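Web Apps for Working People, Week 6: Pop-ups, Blocked Storage and Other Things Browsers Take Away

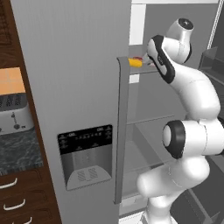 Render: Hina Talpur

Okay, settle in, this one's a bit long. Last week we finished forms, and a few of you (hi Khurram) asked why your practice form loses everything when you log in through the little pop-up window. Good question, and it happens to be most of this week.

1. Where we left off

You should have the Jadoon booking form running on your own machine. If you haven't, grab the week 5 folder and run it from there, don't start again from scratch. Zeeshan Bugti found a mistake in my version of the save button, it was calling the save function twice, so please use the corrected file and not the one I first put up.

2. The short history of the pop-up

When I started building intranet pages, a pop-up window was how you did everything. Pick a customer? Pop-up. Pick a date? Pop-up. I once looked after a claims system called Skornis that had 185 separate pages, and I'd guess most of them could open another window (some of those could open a third, and then you'd lose the first one behind your email).

Then advertisers got hold of the idea and ruined it for everybody, so browsers started blocking windows that opened without the user asking. The general behaviour you can rely on is this: if your code calls window.open straight after a click, it will usually be allowed. If your code waits for something first, like a reply from the server, the browser may decide the click is too old and block it.

So this pattern is risky:

click, then ask the server, then open the window

And this one is much safer:

click, then open the window, then ask the server, then fill the window in

Try both in the lab. Put a delay of 100 milliseconds in the first one, then make it 30 seconds, and write down what your browser does each time. Then swap with someone who uses a different browser. Your answers may well differ, and I want to see both sets in your notes!

3. Check what you got back

window.open hands you something back. If the window was blocked you'll normally get null, and if you carry on as though you have a window, your script falls over. Nearly every "it works on my computer" complaint I've had about pop-ups came down to a missing check. It's one line:

var w = window.open("picker.html");
if (!w) { showMessage("Please allow pop-ups for this site."); }

Please write a proper message. "Error" is no use to a person on the phone to a customer.

4. Storage across sites

Now the log-in problem. Say your page lives on one site and the log-in page sits inside a frame from another site. The inner page wants to read its own cookie. Plenty of browsers now restrict that, or keep a separate copy of the cookie for each outer site, so the inner page thinks you've never been there before.

Faisal Rajput has kindly let me use his work project, Lorkia, as our case. It's a rostering tool, and the log-in frame came from a different address. Staff in one browser got in fine, and staff in another went round and round the log-in page until they gave up and rang him. His fix was dull and correct: he dropped the frame and sent people to the log-in page in the same tab, then brought them back afterwards with a redirect.

Before you redirect, save whatever the person has typed. sessionStorage is fine for this exercise. Don't put passwords in it, ever.

5. Use the dialog element

For anything that has to hold the user's attention inside your own page, use the dialog element and call showModal on it. You get the dimmed background, the Escape key closes it, and the rest of the page can't be clicked while it's open. You do still need to decide what happens to the answer, because your code doesn't pause and wait like it did in the old days. Listen for the close event and read returnValue there. I've watched people lose an afternoon to this (me, mostly).

6. Lab work

Open the Clotix sample and turn to line 29 of main.js. You'll see an old-fashioned picker window. Replace it with a dialog, keep the same colours and labels, and make sure the form still fills in if the user presses Escape halfway through and then tries again.

Work in pairs if you like. Fiifi Agbeko is running the help desk for the lab, so take your questions to him first, and bring me the ones that stump him.

Reading for next week: the notes on service workers, first half only. Skip the caching part for now, we'll do it together in October.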